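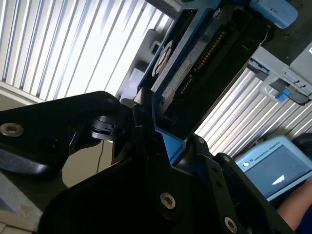 A plug-in cartridge with a long strip of gold-coloured pins, near a metal case with a looped pull handle.

Science > Inside Things > Plugs, Slots and Pins

Print this page | E-mail this page

Why do plug-in parts have tiny gold teeth?

I've got a drawer at home that my family calls the Drawer of Bits. It's full of things I've taken out of old computers and games machines, and if you go through it you'll notice that loads of them have something in common. Somewhere along one side there's a row of shiny, yellowy-gold teeth, packed in close together like the teeth of a comb. The cartridge in the photo at the top has a whole strip of them, set into a black slot.

When I was eight I was convinced I was going to be rich. I wasn't (sorry), but there really is gold in a lot of these things, and it's doing a proper job.

What are the teeth for?

Electricity needs a path to travel along, and metal makes a very good path. When you push a plug-in part into its place, its row of metal teeth, which are usually called pins or contacts, touches another row of metal waiting on the other side. As soon as they touch, the path is joined up and electricity can get across.

Think of two pavements on either side of a stream. Nobody can walk from one to the other until you put down a bridge. Now imagine lots of little bridges, all side by side, and all put down in one push. That's a connector!

Why so many of them?

Each pin can have its own job. Some carry power, so that the part has energy to work. Some carry signals, which are the messages that one part sends to another. Some are there to give the electricity a way back, because it has to go round in a loop. Leave a gap in the loop and it stops.

You could send all your messages down a single pin, one after another, and some gadgets do exactly that. But with lots of pins you can send lots of messages side by side. My friend Efua Agbenyega says it's like the difference between one till at the supermarket and a whole line of tills. I think she's still cross about a queue she was in last September.

Why gold?

Leave an iron nail out in the rain and it goes rusty. Leave a copper coin in a pocket for years and it turns brown and dull. Lots of metals get a sort of crust on them when they meet air and water, and electricity finds it hard to get through a crust.

Gold hardly changes at all. People have dug up gold rings that were buried for over 800 years, given them a wipe and found them still shining. So if you want two bits of metal to touch cleanly every time, even after years of being plugged in and pulled out, gold is a very good choice.

It's expensive though! That's why the makers only use a very thin skin of it over a cheaper metal. On most connectors the gold is far thinner than one of your hairs. Scratch it off and you'd barely be able to see what you'd got. And some gold-coloured things haven't got any gold in them, so you can't tell just by looking.

So no, my drawer won't buy me a castle.

What about the handles?

Go back to the photo and look for the two handles. One is light blue, rounded and made of plastic, and it sticks out at the end of the cartridge. The other is a light grey loop on the metal case, with a small blue latch at the bottom of it.

Plug-in parts can be surprisingly stiff to pull out. Every pin grips a tiny bit, and when you add all those tiny grips together it's quite a tug. A handle gives you somewhere sensible to hold, well away from the pins. Latches are for the opposite problem - they stop a part from wriggling loose when you don't want it to.

Colour can help too. On some equipment the coloured bits are the bits you're meant to touch, so you know where to put your fingers. Not every maker sticks to that, so it's best to check.

Why shouldn't you touch the pins?

Your fingers feel clean, but they leave a little bit of grease and salt on everything. That's what a fingerprint is. Grease can get between the contacts and spoil the connection.

There's also static. You know when you take a jumper off and it crackles? That's electricity that has built up on you, and it can jump. A jump too small for you to feel can still be enough to damage the delicate parts inside a piece of electronics. People who mend these things often wear a special strap on one wrist, joined to a wire, which lets the static drain away gently.

And please don't blow on the pins. When I was little we all blew into our game cartridges when they wouldn't start, and I'd have told you it worked every time. It was probably just taking them out and putting them back in that did it. Breath is damp, and damp is just what you don't want.

Try it yourself

Make a connector out of card. You'll need two pieces of card, some kitchen foil and some glue.

Cut the foil into thin strips. Glue five along the edge of the first card, with gaps between them so that none of them touch. Now do the same on the second card, and try to make the gaps match.

Lay one card over the other, foil to foil. Do all five strips line up? Slide the top card sideways a tiny bit. You'll probably find a strip that's touching two at once, and in a real gadget that would be trouble. It's the reason so many connectors have a notch, or a lopsided shape, so they'll only go in one way round.

My first go was terrible. My second go was a bit less terrible. Use a ruler!

One more thing: never open up anything that's plugged into the wall, and ask a grown-up before you take something apart, even if it's old and broken. Some gadgets hold on to electricity after they've been switched off.

Words to know

Contact - a piece of metal that touches another piece so that electricity can pass.

Connector - a set of contacts that join together in one go.

Static - electricity that builds up on something and stays put until it can jump or drain away.

Plating - a thin skin of one metal on top of another.

Print this page | E-mail this page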